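**Hand-held demonstration** is a way of teaching a robot a task in which a person does the work with a gripper tool held in the hand. A camera on the tool records each motion, and no robot needs to be present. The Triller handbook lists household tidying among its common uses.
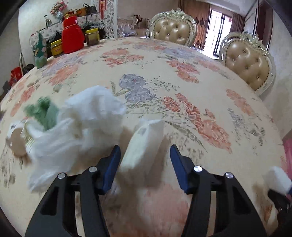
*Gripper with two blue-padded jaws, open near a white paper packet on a dining table.*

## Remote control

In remote control, the operator moves a real arm from a distance. The Naqvi method pairs the two — 400 hand-held recordings, then 58 made by remote control on the arm itself.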